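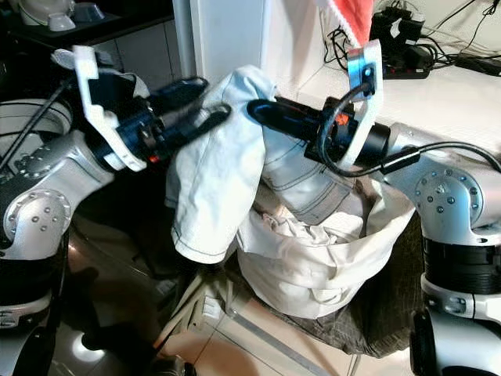

# Bodent adds floor-standing laundry bag and tall cabinet to its Faklow home range

Bodent will release two new items in the Faklow range in June: a fabric laundry bag for sorting and carrying clothes, and a tall white cabinet for laundry rooms and small apartments. Both go on sale through Jandusano stores and the company's own catalog.

## Laundry bag

The Faklow bag is white and stands on the floor without a frame. The rim rolls outward to lower the opening when it is being filled or emptied, and rolls back up for carrying. A full bag holds trousers, shirts and other everyday clothing for one household member. An initial run of 2380 bags has been ordered from Kapoor, which also cuts and sews the company's storage covers.

"We changed the rim twice," said Fitzgerald Iwasaki, product lead at Bodent. "The first version folded in on itself when a pair of pants was pulled out over the side. The current one keeps its shape."

## Cabinet

The cabinet has an upper and a lower door panel, both white and set one above the other with a thin seam between them. It can be placed at the end of a countertop, leaving the work surface free for folding or for small appliances and a power strip. The first shipment is limited to 975 units.
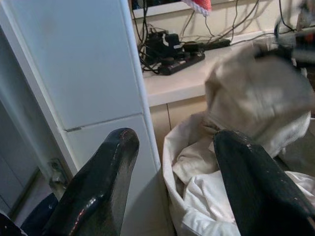
## Availability

Bag and cabinet are sold separately. Retailers may order bags in cartons of 30 – cabinets ship singly. Samples are available to trade buyers on request from the Bodent sales office.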